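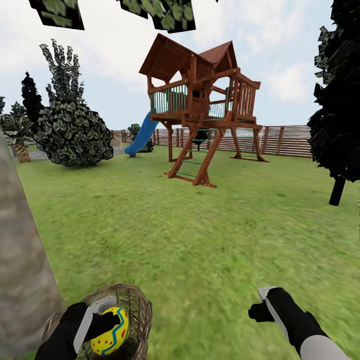
4.3 Checking the grippers in the Garden world

Run this check after any change to the gripper model, the contact settings or the arm calibration file. It applies to the two-arm Peken cell in simulation only. For the physical cell, see section 6.

Before you start

The simulator must be stopped and the arm controllers set to Standby. Load calibration file Salness-3 or later. Older files leave out the left wrist offset.

1. Open the Garden world and wait for the playhouse, the slide and the fence to finish loading.

2. Set the physics rate to 1,000 steps per second. Do not change it while an object is held.

3. Select Head View. Both grippers should show at the bottom of the view, angled inward over the lawn. If only one shows, reload the calibration file and go back to step 1.

4. Spawn the nest and the yellow egg as one group. If they are spawned one at a time, the egg can fall through the twig mesh.

5. Close the left gripper on the side of the nest. The fingers may cover part of the egg, but they must not cut into its surface.

6. Keep the right gripper open and clear of the nest. It is the reference for the finger gap and must stay empty until step 9.

7. Hold for 30 seconds. Read the contact force in the Left Hand panel. The value should settle and stay below the limit set in the contact file.

8. If the nest shakes or creeps out of the fingers, raise the friction setting by one level and repeat from step 4.

9. Lower the nest to the grass, open the left gripper and repeat the check with the right.

CAUTION: Do not copy the friction setting to the physical cell. The simulated twigs are stiffer than the Hallgrímsson test nests, and the real fingers will crush them.

Note: The lawn has no shadows in this world. Judge height from the Z readout - not by eye.

Note: Logs are kept for 400 runs, then overwritten. Send failed runs to Þórarinn Mikkelsen at the Lestevville office with the calibration file attached.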